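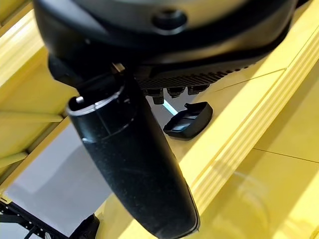 The New Hire Doesn't Take Lunch

By the time the day shift at Laddale has found its safety glasses, the arm on line three has already been working. It picks up a small black plastic part, moves it, and goes back for another. It does this with the calm of something that has never had to scrape a windshield.

Laddale puts together dispensing units for a customer called Dosedex, in a low building on the Warkeck road. For years the job of getting each little clip from the feed side to the assembly fixture belonged to whoever had annoyed the scheduler. It was dull work and it was hard on the thumbs. The record for staying on it without asking for a transfer was 20 weeks, and the woman who holds it would like that taken off the break room wall.

The arm came in August, through an integrator named Guerra. The company held a meeting with doughnuts, which people on the floor have learned to read as a warning. There were 49 people on the payroll that morning. There are 49 now, a figure management mentions so often that several employees have started saying it along with them.

What did change is harder to put on a slide. Two of the people who used to feed the line now look after the machine that feeds the line. They went to Guerra for training and came back with a binder and a raise of 42 cents an hour, which both describe in the same tone of voice. Their day used to be tiring and predictable. Now they spend long stretches watching, and then a part lands crooked, everything stops, and they have a very busy six minutes while the rest of the line stands around looking at them.

"I used to go home with sore hands," one of them told me. "Now I go home with a sore neck and opinions about lighting."

Lighting is a big subject. So is dust. The arm likes its parts where it expects them, and a good share of the old job turns out to have been small kindnesses the workers did without thinking: nudging a clip straight, flicking out a bad one, noticing that a batch felt brittle. None of it was in the written procedure. The technicians spent nearly 20 days that fall writing it down — the first time, one said, that an engineer had asked her how she did it and then waited for the answer.

The downside is conversation. Feeding the line took two people, elbow to elbow, and they talked all day. Marriages were reviewed there. The arm has its own corner and no views on anybody's son-in-law. The people upstream have moved their radio closer and turned it up, and there is a dispute about the station that the binder does not cover.

Management is now pricing a second arm, for packing. The doughnuts have not appeared yet, but people are checking.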